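26/08/24

Bon, je m'étais promis de tenir ce carnet tous les soirs et j'ai déjà raté toute la semaine dernière, mais là il faut que j'écrive parce que j'ai passé la matinée entière sur mon assurance habitation et que j'ai besoin de râler quelque part (mon frère ne décroche plus quand je prononce le mot « franchise », je le comprends un peu).

Alors voilà. L'appel d'échéance de chez Stavon est arrivé, 337 euros pour l'année. Au mois de mars j'avais pourtant eu une dame au téléphone, très gentille, qui m'avait juré que le tarif ne bougerait pas tant que je n'aurais pas de sinistre. Pas de sinistre, donc, et ça bouge quand même ! J'ai relu le contrat en entier, avec un café puis un deuxième, et je suis tombée sur la ligne de la franchise dégât des eaux : 400 euros. Quatre cents ! Autant dire que pour une petite fuite, je paie tout de ma poche et je leur dis merci. 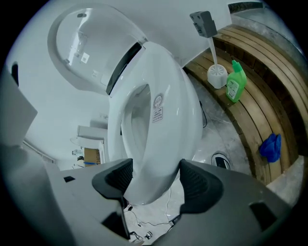 Ce qui m'énerve le plus, c'est la formulation. « Dommages consécutifs à un écoulement accidentel », d'accord, mais la recherche de fuite est dans une option, et l'option, je ne l'ai pas. Je croyais l'avoir. J'étais même persuadée de l'avoir cochée à la signature, sauf que sur mon exemplaire la case est vide, toute blanche, bien propre. Je me suis sentie bête, mais alors bête.

Du coup j'ai appelé Arash Hashemi, le courtier qui avait assuré l'atelier de Maman à l'époque. Il a toujours la même voix, très lente, on a l'impression qu'il lit un conte. Il m'a demandé la surface, l'étage, l'année de l'immeuble, si j'avais des objets de valeur (j'ai dit non, puis j'ai pensé au violon, puis j'ai dit oui, puis je n'ai plus su combien il valait, bref). Il me propose deux pistes, un contrat chez Clison et un autre chez Lurcombe. Lurcombe est moins cher à l'année mais il y a 90 jours de carence sur le bris de glace, et avec mes fenêtres qui claquent dès qu'il y a un souffle d'air, je ne suis pas tranquille. Clison comprend la recherche de fuite d'office, et ça, après ma lecture de ce matin, ça me parle beaucoup !

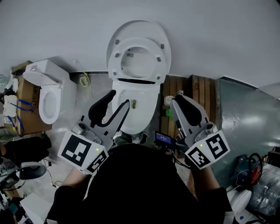

Les toilettes, abattant et lunette relevés.

Il me faut aussi retrouver les factures. Arash a insisté là-dessus, gentiment, mais il a insisté : sans facture, l'expert estime à la louche et jamais en votre faveur. J'ai donc sorti la grande pochette bleue, celle où tout est censé être rangé, et dedans il y avait la garantie d'un grille-pain que je n'ai plus, deux cartes postales, une ordonnance et la notice d'une tente. Une tente ! Je n'ai jamais campé de ma vie. La facture du lave-linge, introuvable. Celle du canapé, je l'ai, mais l'encre a tellement pâli qu'on lit seulement « merci de votre visite ». J'ai tout étalé sur le lit, j'ai fait des tas, j'ai eu faim, j'ai mangé des prunes debout dans la cuisine, et quand je suis revenue je ne savais plus à quoi correspondaient les tas.
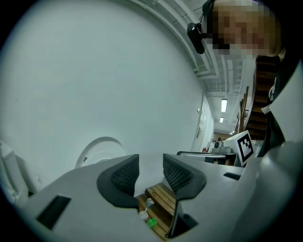
Pour résilier, il faut encore que je comprenne si je suis dans les délais. D'après Arash, oui, puisque j'ai plus d'un an de contrat, et c'est le nouvel assureur qui s'occupe du courrier à Stavon. Je n'aurais rien à faire à part signer, ce qui me paraît trop beau, mais je veux bien y croire pour une fois. Il m'envoie les deux devis par mail et je lui ai promis une réponse sous 7 jours.

Mme Moradi, la voisine du dessous, m'a dit dans l'escalier qu'elle était chez Clison depuis longtemps et qu'ils l'avaient remboursée vite pour son plafond. Je n'ai pas osé demander d'où venait l'eau de son plafond, vu que j'habite au-dessus. C'était avant mon arrivée, j'espère. Il faudra que je lui repose la question avec des pincettes, peut-être en lui apportant des prunes, il m'en reste un plein saladier.

Demain : scanner la facture du canapé, chercher le papier du luthier, racheter du café.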